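Winter drawer season

June 2022

I finally did it. I sorted the Everything Drawer, and then the two drawers under it, and then (because I had momentum and a pot of tea) the entire shelf in the shed where odds and ends go to live forever. It took most of a rainy long weekend and I enjoyed every minute, which probably tells you all you need to know about me!

Some of you will remember that I had a crack at this in February and gave up when I found the old photos. This time I put the photos straight into a shoebox, lid on, no peeking. Well, one peek. There was a lovely one of Mum in a terrible jumper and I had to put it on the fridge.

What got me going again was a visit to my friend Urszula Żak, whose kitchen is the same size as mine and somehow holds twice as much. She keeps her batteries with the torches, her string with the scissors and her candles with the matches. Things live next to the thing you use them with. I've spent years grouping everything by what it is, and then walking the length of the house to put two halves of a job together. I drove home with my head buzzing and emptied the first drawer onto the dining table before I'd taken my coat off.

What I found

Eleven rolls of sticky tape, all started. A key to a bike lock I'm fairly sure we lost in the old house. Takeaway menus from places that have closed, including the good dumpling place, and I'll admit I got a bit sentimental over that one. Some 40 rubber bands. My favourite vegetable peeler, missing for two years and replaced twice!

And buttons – so many buttons. I didn't know I was a button person. I tipped them all into one big jar and now it sits on the windowsill where the afternoon light comes through it, and I'm ridiculously pleased with it. If you've got kids coming over, a jar of buttons is good for an hour at least. My niece sorted them by colour, then by size, then by which ones looked like biscuits.

How I went about it

I'm no expert, but a few people have asked, so for what it's worth, these are the steps that worked in our house.

1. Empty the whole drawer. Picking through it with the drawer still in the cabinet is how I failed last time. Tip it out on an old sheet and give the drawer a good wipe while you're there.

2. Sort fast and roughly. Kitchen, shed, desk, bin, someone else's. I gave myself one song per pile, which made it feel like a party game, and I can recommend anything with a big chorus.

3. Use open containers for the small stuff. Lids slow me down, and anything with a lid in this house becomes a mystery within a week. Shallow ones are best for little parts, so you can see what you've got without digging.

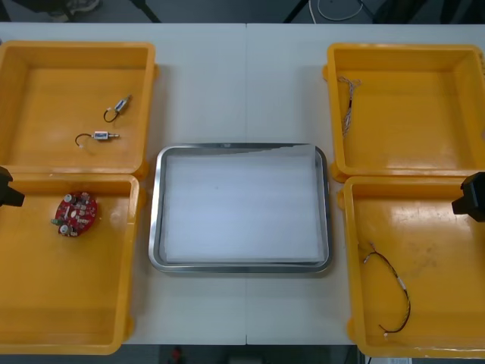
4. Put the awkward things aside until the end. You'll be tired, but you'll also be ruthless by then. The mystery cables and I had a very short conversation.

5. Label in plain words. I started out with "Misc. Hardware" and changed it to "Hooks and Things That Hold Things Up". Everyone in the family can find the hooks now.

6. Leave a bit of room. One drawer in our kitchen is a third empty and it's my favourite drawer in the world.

Where it all went

The good spare bits went to Rui Vieira down the road, who fixes lamps and radios on his back verandah and sent me home with a bag of lemons. The craft scraps went to the school fete box. The dead batteries went to the drop-off at the library, along with three overdue books that I found behind the tea towels (sorry!).

Next up is the linen cupboard, and I already know there are fitted sheets in there for a bed we don't own any more. If you've got a trick for folding the things, please leave it in the comments. I've watched all the videos and mine still come out looking like a pudding.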